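The bell at Midham Primary goes at ten to nine, and by then I'd already been told off for sitting in the wrong chair. It belonged to the class listener, and I hadn't been picked.

I'd come to see a scheme that started here in June, in a Year 4 room with a leaky window and a very loud radiator. Once a day, one child takes the chair by the bookshelf and anyone with something on their mind can go and say it. The listener isn't allowed to fix anything. They can ask two questions and then they have to say back what they heard – which is much harder than it sounds! I tried it at home that evening and lasted about a minute before I started giving advice.

Safta Munteanu teaches the class and trained for the scheme over two weekends in Cistville. She was doubtful to begin with. "I thought we'd get silliness," she told me, "and we did, for a week. Then a boy talked about his nan moving away and the whole room went quiet."

It costs the school very little. There's a pack of cards, a chair and some 30 minutes of the timetable, mostly pinched from the end of lunch (reading time was left alone, after a rather heated staff meeting). A grant of £2,000 paid for cover while the teachers trained, and £1,714 of it has gone. What's left is meant for the infants, who want their own chair, preferably a red one.

Not everyone is won over. Bheki Shabalala has two girls at the school and worries that children are being asked to carry each other's troubles. I think he has a point, and so does Safta – anything serious goes straight to her, and the listeners know it. One of his girls has asked to be listener three times, mind you.

I stayed until the afternoon and watched a girl called up to the chair sit there with her hands under her knees, waiting. Two children came. One was cross about football and the other wanted to talk about a dead hamster, at length, with dates. She asked her two questions each time and got them nearly right.

The next training weekend in Cistville is in the new year, and Safta is going back for it, this time with the infant staff.

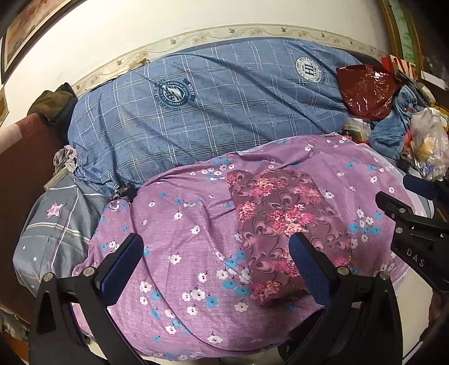 Words: Nobuhle Mabaso
November 28, 2023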